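Pomley hand, ticket 20: thumb drifts open when the hand is held palm down

**Status:** open
**Reported by:** Sugeng Halim
**Where:** back bench, Cokthorpe workshop
**Firmware:** build 1744, Vevorska servo board

### Problem

With the palm level or facing up, all four fingers and the thumb hold position. Turn the hand palm down and the thumb slowly opens, by up to 20 degrees over a minute. The fingers stay put. No error is logged and the board still reports the thumb as on target.

It started in April after I swapped the thumb tendon. I put the knit cover back on the same evening, so two things changed at once.

### Tried so far

- Power cycle, then full homing. No change.
- Swapped thumb and index leads at the board. Drift stays with the thumb, so I have ruled out the channel.
- Raised the thumb holding current one step. Drift is slower but still there, and the motor gets warm. Put it back.
- Checked the pivot screw on the thumb. Tight.
- Reloaded the calibration table, all 256 entries. No difference.

For the palm-down test I run the hand open over a pale sheet, fingertips clear of it, and command a hold. The thumb should sit opposite the fingers and stay there. The black cover bunches up between the last finger and the thumb in this pose, and I don't know yet how much it pulls on the joint.

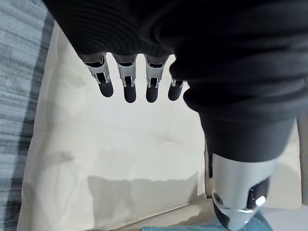 Goh thinks the cover is a side issue and the tendon is the thing to look at. If the new cord was tied off without being stretched first, it will creep under load, and the encoder won't see it because it sits on the motor side of the spool. That would also explain why the board says the thumb is on target. Goh's suggestion was to mark the cord at the spool with a paint pen, hold the pose, and see whether the mark moves.

### Next

1. Cover off, same test, same current. Note the drift.
2. Paint mark on the thumb cord at the spool, and a second one where it leaves the guide tube.
3. If the spool mark stays still and the far one moves, take the cord off, hang a weight on it overnight and refit.
4. If both marks move, go back to the motor and check the grub screw on the spool.

### Update, 9 pm

Step 1 done. Without the cover the thumb still drifts, a bit less than before. So the fabric adds something but isn't the main cause. Cover stays off for now.

Paint marks are on and drying. I have left the hand powered down with the thumb relaxed so the cord isn't under load. Will run step 2 next time I'm in. Please don't home it before then, as that would turn the spool and I'd have to mark it again.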